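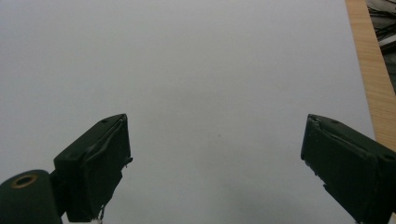 Unit 3: Care of the hand-held gripper
Course notes, Bististon workshop. Prepared by Dong-geon Han.

In this unit we look after the two fingers of the gripper. Please read the notes before you come to the bench, and bring your log sheet.

3.1 What to check first
Open the fingers fully and look at the inner face of each pad. The covering is the part which wears first. Write down every place where the edge is lifting, torn or frayed. Small scuffs and dust can be cleaned with a damp cloth. A torn edge can not be repaired, and the covering must be changed.

The two pads do not always wear equally. In the picture below, the right pad has a torn or peeling edge along the top, while the left one shows mostly scuffs and fine scratches. We still change both coverings together.

Look also at the brass bushing in each link. Wipe the rim and move the link slowly by hand. If you feel play, stop and tell the instructor.

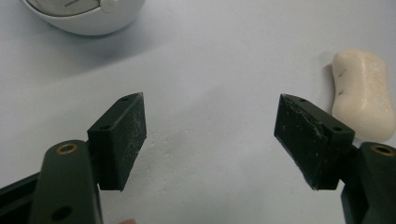
3.2 Changing the covering
Take off the pad by its screws and keep them in the tray. Pull the old covering slowly from one corner. Remove all the glue, then press the new Skindar strip for 25 seconds. Do not stretch it over the corner.

3.3 Log sheet
Write the cycle number at each change. Our limit is 3,000 cycles, but at the last change the left pad had made nearly 39 cycles more than this.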